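Buying a used camper conversion: questions we keep getting

Last updated: March

Is a professional conversion always worth more than a home build?
No. I have seen home builds with every wire labeled and shop builds where the water pump was held in with two screws. A badge on the door tells you who sent the invoice. Ask for the wiring diagram. If the seller can't produce one, price the van as if the electrics will have to come out.

The seller says the van is "fully off-grid." What does that mean?
Usually very little. Ask for the battery capacity in amp-hours, the solar in watts, and what the fridge draws overnight. A van with 200 watts on the roof can do fine in July in the desert and be flat by breakfast in a Washington winter. Both owners will call it off-grid in the ad.

How much weight can I add?
Less than you think, and less than the seller thinks. Find the maximum weight on the door plate, then take the van to a public scale with full water, full fuel and everybody on board. I don't accept "it's well under" from anyone without a ticket. One Jedeck conversion I weighed had 102 pounds left before a single bag went in.

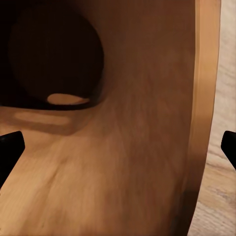 Weigh each axle separately while you're at it. The total can look fine while the rear axle is over, especially with a water tank behind the wheels and a bike rack behind that. Stiffer springs will level the van out, but they don't change the number on the plate. Sellers who have fitted air bags often talk as if they did.

Do I need a leisure battery monitor?
You need one that counts current in and out through a shunt. The kind that only reads voltage will tell you the battery is great right up to the point where the lights go dim. The Laur display found in a lot of older builds is voltage only, whatever the sticker next to it says.

Is diesel heat better than propane?
Depends who is selling. Diesel heaters use fuel you already carry, and they clog if they're run on low for months. Propane is quieter, and you have to go find propane. I would take either one with a service record over the other without. Check where the exhaust comes out, too. I've crawled under vans where it ended right below a floor vent.

What about lithium upgrades?
Nice to have, often done badly. Dropping a lithium battery in place of lead acid and leaving the old charging setup alone is asking a lot of the alternator. Ask what charger sits between the alternator and the house battery. A long silence is an answer. Also ask what happens when it's below freezing, as plenty of cheaper batteries shouldn't be charged then and not all of them protect themselves.

Will a pop-top leak?
Eventually, sure. Look at the stitching and the seal, and press on the headliner at the corners. Fresh sealant in one spot and old sealant everywhere else means somebody was chasing something. "Just preventive" is what they all say.

Are the Steltbridge inspection reports any good?
They're fine on the base vehicle: brakes, tires, rust, fluids. They barely touch the living side. The one I read for a van with 21 electrical circuits had a single line on them, "lights operate." Pay for the inspection if you don't know engines, then find somebody else for the rest.
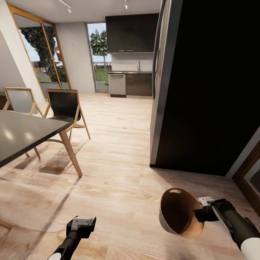

Chaiwat Onsri wrote in to say that's too harsh, and that his inspector spent half an hour on the gas lines and found a cracked hose the dealer had missed. Fair enough. I'd still want it in writing before paying what they're included to look at, because the report I read didn't mention gas at all.

Does the Vemley warranty transfer to a second owner?
Read the paper that came with that exact van. I've seen copies that say yes and copies that say yes within 7 days of the sale, with a form. The salesman's version was "no problem," and he didn't know about the form.

Can I sleep in it for a night before I buy?
Ask. Most private sellers will refuse, and I can't blame them. Half a day parked up with the fridge, heater and pump all running is a decent second choice. Bring your own meter.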